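Chapter 5
Soft Goods: How Stuffed Toys Are Designed, Cut and Sold

In this chapter
Why plush fabric behaves the way it does
From sketch to paper pattern
Stuffing, seams and safety
Reading a cost sheet

Most of us met our first piece of textile design long before we could say the word "textile." It was probably lying next to us in the crib, and by the time we were old enough to look at it properly it had very likely lost some fur and a good deal of its shape. I still have mine, in a drawer, and I take it out every year when I teach this chapter – partly because students enjoy it, and partly because its worn seams show so well where the strain falls on a small sewn body.

In Chapter 4 we worked with flat goods such as towels and table linen, where the cloth you cut looks a lot like the thing you sell. A stuffed toy asks more of you. You begin with flat pieces and end with something round, and every curve has to be planned on paper first. A head that looks charming in a drawing can come out of the sewing room pointed like a lemon, and when that happens the cure is usually a dart, a small wedge taken out of the fabric so that it can bend.
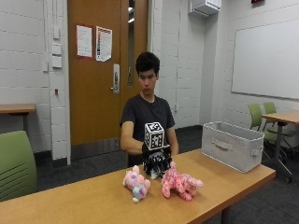

Figure 5.1 Color blocking in patches of pink, lavender and light blue on a small stuffed animal.

Color is often where a young designer starts, and there is no harm in that, so long as you remember that each new color is another roll of fabric to buy, store and match. The Karker company, whose records we will be using all through this chapter, once offered a patchwork pony that needed pieces from 5 different rolls. It sold nicely in May and lost money the whole time! The cutting room spent so long changing rolls that the savings on scrap fabric disappeared, and the next version used 2.

Then there is pile, the raised surface that makes plush feel like plush. Short pile shows off the outline of a toy, along with any crooked stitch you were hoping to hide. Long pile is kinder to the sewer and harder on the cutter, who must part the fur and cut only the backing, or else end up with bald edges at every seam. Pile also has a direction, like the coat of a cat, and your pattern pieces need arrows so that the fur on the back and the fur on the belly lie the same way.

Size matters too, more than beginners expect. A toy half as tall doesn't take half the work, for it has nearly the same number of seams, and they are all tighter and slower to turn. Bear this in mind when you reach the Homora exercise at the end of the chapter, where you will be asked to price a large toy and a tiny one from the same range.
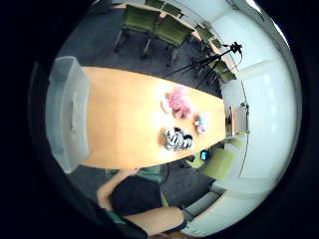 5.1 What Plush Is Made Of

Pick up any stuffed toy you have at home and gently part the fur until you can see the backing.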